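Every budget season somebody forwards me the same spreadsheet. Robot, big number. Integration, smaller number. Everything else, one line, called "misc." And every year misc is where the money goes.

I've been on the buying side at three places now and I will say it plain. Stop starting with the arm. Start with the floor, the tables, the hands, the spare parts, the hours. Then see what's left and whether an arm still fits.

Case in point. Our group at Brasley wanted two arms this year. Quote came in from Zolness, perfectly fair quote, nice people on the phone. Everybody excited. Then I asked what the arms would do for the first six months. Long silence. We had no demonstrations to train on, no fixed task list, no tables set up the same way twice. Two arms would of sat under a dust cover while we figured that out. I've seen that dust cover before. At Brundum it was blue and it stayed on for a year.

So we bought hand-held grippers instead. $1,330 a pair from Barredo, plus $354 for a box of spare cups and pads. A person holds one in each hand, does the chore, the camera on the gripper records it. Cheap, boring, useful from the first week. The arms got pushed to next year's plan and I had to sit through two meetings defending that.

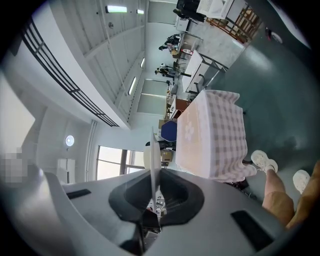
Space is the line item people skip, and it's the one I'd fight for first. An arm wants to be bolted down, fenced, powered, left alone. A person with a gripper wants a room with furniture in it. Those are very different purchases. Look at what a working room asks for: a table with a pink-and-white checkered cloth on it, more tables behind, chairs, enough open floor that people can stand by different tables without bumping elbows. Most of that you can get out of storage. Our whole furniture bill was under $1,000 and half of it was a van rental. Try telling finance a robotics program needs tablecloths, though. They signed for the arms quote in a day and sat on the tablecloths for three weeks. I'm not kidding.

And the tablecloths matter!! If every recording happens on the same bare bench, the model learns the bench. Change the cloth, change the table, move the thing over by the window. That costs almost nothing and it's worth more than the next tier up in arm payload, which is what the sales sheets want you to stare at. Payload for what? We pick up cups.

Second thing. People's time. Nobody budgets the operator hours, they figure whoever is free will do it. Whoever is free is never free. Put it on the sheet as a real line with a real rate. Ours came out bigger then the hardware, by a lot, and once that was written down the whole conversation changed. Suddenly a comfortable grip was a purchasing question. Suddenly breaks were too.

Third, consumables. Rubber parts wear. Pads get dirty. Cards fill up. We put in $1,884 for the year and I think I lowballed it, ask me in the fall.

Now the pushback, which I get every time: you'll need arms eventually, prices go up, buy now. Sure, eventually. But the arm you buy before you have data is picked off a brochure. You don't know your reach. Don't know your cycle time, don't know if you need one or two. Six months of hand work tells you all that – you can see how far people lean, which hand does the holding, what gets dropped. Then write the spec. Then call Zolness back, and they'll still be nice on the phone.

There are shops where this is wrong. If you're loading the same part in the same machine all day, buy the arm, go home. That's a solved problem and a gripper in somebody's hand buys you nothing. I'm talking about messy work, household stuff, kitchens, sorting, anything where the table never looks the same on Tuesday.

One practical request if you write these budgets. Delete misc. Just delete the row and see who yells. Whatever they yell about goes in by name, with a price next to it, above the arm.

Contact | Copyright May 2022, all rights reserved | Back to top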